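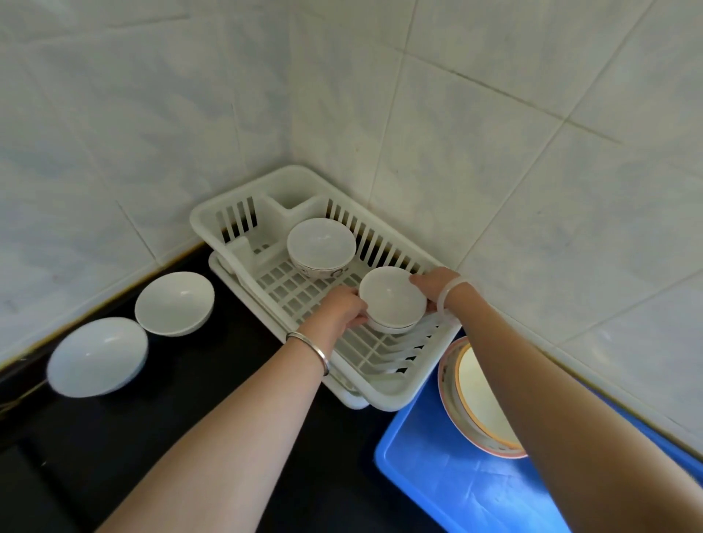 A dish rack, also called a dish drainer or drying rack, is an open frame or basket in which washed tableware is left to dry in the air. It usually stands on the counter next to the sink, and in small kitchens it tends to end up in a corner, where it takes the least working space and is the hardest to clean behind. Most racks have slots for plates, a flatter area for bowls and cups, and a compartment for forks and spoons. The plastic basket type often has a lattice floor and a drip tray underneath, and bowls are commonly set in it upside down, with the foot of the bowl facing up. Makers describe the slots as fitting "all plates," a claim that should be read with some care.

Types

Wire racks are the oldest kind still widely sold. They are made of steel, either bare or coated, and coated ones rust wherever the coating chips, most often at the tips that touch the counter. Wooden racks fold flat and look good in a shop, but the joints darken with use. Molded plastic racks are cheap and light and do not rust. They do collect a chalky film in places with hard water, and the inside corners of the lattice are too small for most sponges. The over-sink rack rests on the rim of the sink and needs no tray, though it gets in the way of anyone who wants to use the sink.

Two-level racks are sold as space savers. They save counter space only if the upper level is used for dry things, because water from it falls on whatever is below. Product pages rarely mention this.

Layout

The spacing of the slots matters more than their number. Narrow spacing holds flat dinner plates upright but will not take a deep soup plate, which ends up leaning across two or three slots. Wide spacing takes the soup plate and lets small saucers slide through. The Prisel rack, a plastic model with 19 slots, was advertised as holding 19 plates. Clotilde Vidal, who reviewed it for a household newsletter, got six of her deep plates into it before they began to touch, and wrote that the printed number "describes the gaps and has nothing to say about the plates."

Bowls are a weak point of nearly every design. Set upright, a bowl holds water. Turned over on a flat floor, it traps damp air under the rim, and the inside can still be wet when the outside is dry. A tilt of even a small amount helps. The Dellora rack had raised ridges for this purpose, and they worked well enough with cereal bowls and badly with anything smaller.

Drip trays

The tray keeps water off the counter. It comes in two forms: a closed tray, which has to be emptied by hand, and a sloped tray with a spout that drains into the sink. The second form depends on the rack standing right at the sink's edge, and on the counter being level. Closed trays are simple and often forgotten. A tray left alone for four days in a warm kitchen will usually have a slippery coating.

Hygiene claims

Air drying is often called cleaner than drying with a towel. The claim is reasonable when the towel is damp and has been used for hands, and much weaker when the towel is fresh. It also assumes a clean rack. Bongani Pretorius and Hortensia Cuadros, in their kitchen handbook Pestau, advise washing the rack and tray weekly and pulling the rack away from the wall while doing so. They are doubtful about "antibacterial" plastic, which in their view leads people to wash it less.

Drying time is another subject on which firm numbers are given too freely. It depends on the heat of the rinse water, the crowding of the rack, and the air in the room. Glazed dishes shed water quickly, but the unglazed ring on the foot of many bowls stays damp long after the rest — a good reason not to stack them early.

See also

Dish towel
Draining board
Plate rack
Sink caddy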